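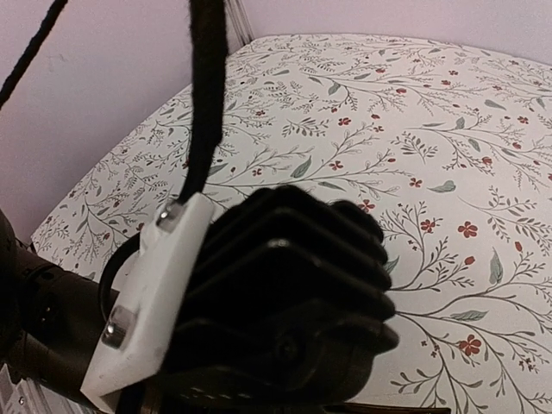
Chapter 5
Learning from Wrist Views

5.1 The problem

A robot that has learned to pick up a cup on one table will often fail to pick up the same cup on another. The arm is the same, the cup is the same, and the distance to be covered may be the same to the millimeter. What has changed is the surface under the cup, and a policy trained from images has no built-in reason to treat that surface as unimportant.

Chapter 4 dealt with cameras fixed to a stand or a wall. In this chapter the camera rides on the arm. A wrist camera sees the fingers in nearly the same part of every image, while everything else moves. This makes some things easier. The position of an object relative to the fingers can be read more or less directly from the image, and small errors in mounting the arm matter less. It also makes the background harder to ignore. With a wide lens, the tabletop can fill most of the view, and its far edge bends into a curve that shifts with each motion of the wrist.

5.2 The Skarnlow study

Our main example is a study carried out at the Skarnlow laboratory by Tibor Lakatos and two students. They asked how much a printed table covering affects a grasping policy trained by imitation. An operator guided the arm through 2000 grasps over plain coverings and 3000 over patterned ones, among them a white one with gray-green stems and small red flowers. The two sets were used to train separate policies with the same network and the same training schedule. Each policy was then tested in 377 trials on coverings it had not met before.

The policy trained on plain coverings did well on other plain coverings and poorly on printed ones. Its most common error was to close the fingers early, above a dark or strongly colored part of the print. The policy trained on patterned coverings made this error much less often. It was slightly slower in its approach, a point we return to in Section 5.4.

The two training sets differ in size, so the comparison is not a clean one. Lakatos repeated the training with the patterned set cut down to 2000 grasps. The gap became smaller but remained.

5.3 Terms used in this chapter

By background we mean any part of the image that is neither the gripper nor the object to be grasped. Cables and brackets that move with the gripper are counted as part of it. A covering is held out if no grasp recorded over it was used in training.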